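首页 > 居家生活 > 清洁与收纳 > 桌布窗帘
搜索问题、话题或网友 搜索

白底印花桌布洗过一次就皱边,还有一块淡黄印,怎么救?

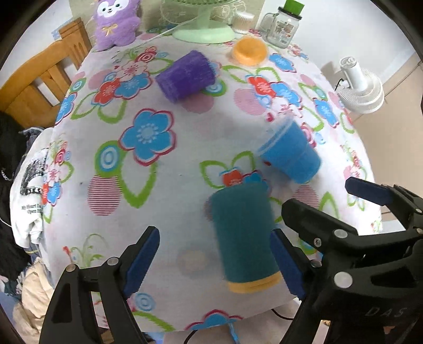 白底大蓝花的桌布,上面几个杯子还没收

Celeste Villalba
这块桌布是春天换季时在 Insaurralde 买的,花了186块,家里人都说花色喜庆,我也特别喜欢!结果上个月第一次下水,我图省事直接扔洗衣机,跟毛巾一起转了一桶,拿出来四个边全缩成波浪了,熨了半天还是翘。更烦的是中间有块淡黄的印子,估计是茶,也可能是我婆婆炖汤那天滴的,反正洗完还在。标签早剪了,我只记得店员说是棉的,含不含涤纶就不知道了。想问问大家,边还能不能弄平?黄印用漂白水会不会把蓝花一起漂没了?周末家里要来客人,有点急。

Glenys Sugden
先别碰含氯的漂白水!我有一块红格子的就是这么毁的,格子变成粉橘色,最后剪了当抹布。黄印用彩漂粉(氧系的那种),温水化开,先在背面角上试一小块,等十几分钟看掉不掉色,没事再整块泡。我一般晚上9点泡下去,睡前捞出来漂干净。茶渍这样基本能淡很多,汤里的油就得先抹点洗洁精搓一搓,顺序别反了,先去油再泡。
边上起波浪多半是包边的线缩了,布本身没怎么缩。你趁它半干的时候,两个人对着拉,一段一段拉平,再翻到背面用蒸汽熨,熨斗压住别来回推,越推越歪。要是还翘,只能把包边拆了重新车一道,我们小区门口的裁缝收18块,挺快的。
另外以后别跟毛巾一起洗了,毛巾掉毛不说,又重,湿了绞在一起很扯布。

Vicente Zapata
换块PVC的得了,一擦就干净,我家用了好几年没洗过。棉的好看是好看,伺候不起。

Celeste Villalba
回楼上两位:PVC的夏天胳膊一放就粘住,我家孩子不肯用,哈哈。彩漂粉昨晚试了,背面角上没掉色,整块泡完黄印淡得要凑近才看得见!边还没拉,等我老公下班回来当苦力。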